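The Counter

My aunt left me her kitchen. I mean that pretty literally, because my cousin got the house and sold it in February, and the new people wanted to gut the whole back half anyway, so what came to me was whatever I could get out of there with a pry bar and a rented truck. I took the cabinet doors (they didn't fit anything), a drawer full of corn holders, and the counter.

You have to understand about the counter. Aunt Lou bought it off a man in Skarkano who had a yard full of leftover slabs behind his shop, all leaning on each other like drunks. This was the year she got the settlement from the bakery, and everyone figured she'd buy a car. She needed a car! Her car had a coat hanger for an antenna and another coat hanger for something underneath that I was told not to ask about. Instead she drove that car out to Skarkano and spent 3000 dollars on a piece of rock, and she told my mother over the phone, with me listening on the extension, that it was the first thing she'd ever bought that was older than her.

My mother said, "It has holes in it, Lou."

"It's supposed to," said Aunt Lou.

I grew up doing homework on that thing. I knew it the way you know a ceiling when you've been sick a lot. There were places I'd named and I would not have told you the names for any money. When I was bored with fractions I'd pick a line in the stone and follow it with the eraser end of my pencil until it split, and then I had to choose, and if I ended up back near the sink I owed myself another problem. I made that up when I was nine or so and I was very strict about it.

So there I was in the apartment on Van Dusen with a counter and no place to put it. The super, a big slow-talking guy I only ever knew as Petey, came up and looked at it leaning on my bedroom wall and whistled.

"Floor's gonna hate that," he said.

It took me until April to find somebody who'd install it. Two places wouldn't touch a secondhand slab. One guy quoted me a price and then laughed at his own price. Finally the woman at the hardware store gave me a number written on the back of a paint chip (the color was called Amusard, a kind of mustard, I still have it) and that's how I got Akinyi Shemweta.

She showed up on a Tuesday with a level, a thermos and a nephew. She was maybe sixty, and she walked right past me into the bedroom and put her palm flat on the stone and kept it there.

"Who cut this?" she said.

I said a man in Skarkano.

"Well, he was in a hurry." She ran her thumb along the back edge. "But he picked a good one."

I liked her so much already that I made coffee for everybody, and then had to drink all three because she had the thermos and the nephew didn't touch caffeine.

They had to take 20 inches off the long end. I'd known that, I'd measured it myself about a hundred times hoping the wall would move. Akinyi asked me which end. I hadn't thought about there being a which. She waited, and I stood there looking from one end to the other like a person picking a kid for kickball, and finally I said the left, the sink end, and then I went and sat on the stairs with my hands over my ears while the nephew ran the saw in the parking lot.
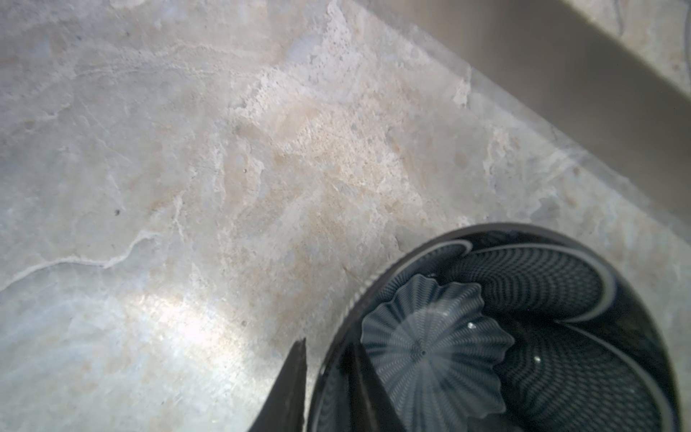

I was fine after that. It was in by suppertime and it looked like it had always been there, only shorter, like an uncle you haven't seen in a while. Akinyi told me no lemon, no vinegar, wipe up the wine right away. I told her Aunt Lou had cut lemons on it for as long as I could remember, and she said yes, she could tell.

Then she left, and the nephew left, and I had the kitchen to myself and didn't know what to do in it. I put the kettle on it. I took the kettle off. I called my mother.

"Is it in?" she said.

"It's in."

"Does it still have the holes?"

"Mom."

"I'm only asking." I could hear her TV going, one of those shows where they find out what the painting's worth. "You know she used to call me up and tell me what she saw in it? After your uncle passed. She'd be standing there at night with her tea and she'd say, Jean, there's a river in it. Then a week later it's a map of Skinergate, it's the whole shoreline, it's got the pier. I said Lou, go to bed."

I had never heard this. I'd sat at that counter for 41 percent of my childhood (I worked that out once, on the counter) and my aunt was never anything but busy at it, flour to the elbows, telling me to lift my papers so she could wipe.

"Where was the pier?" I said.

"What?"

"On the map. Where was the pier?"

My mother thought about it. The TV crowd went ooh over something. "By the sink, I think she said. Down at that end."

I didn't tell her. I said I had to go, something was boiling, and she said what are you making, and I said soup, and then I had to make soup so it wouldn't be a lie.

The nephew had left the offcut down by the dumpsters, wrapped in a moving blanket, for Petey to haul off on Friday. I went down in my slippers. It weighed as much as a grown dog, and I got it up the stairs one step at a time, hugging it, stopping on each landing to swear – and Mrs. Oduya on two opened her door and closed it again.

It's under the window now, up on a pair of milk crates. I've been over it with a flashlight and with the overhead on and once with a candle, which was a mistake. I found something that could be a pier. I also found a goose, and the profile of a man with a bad chin. My mother's driving up on Saturday to tell me which.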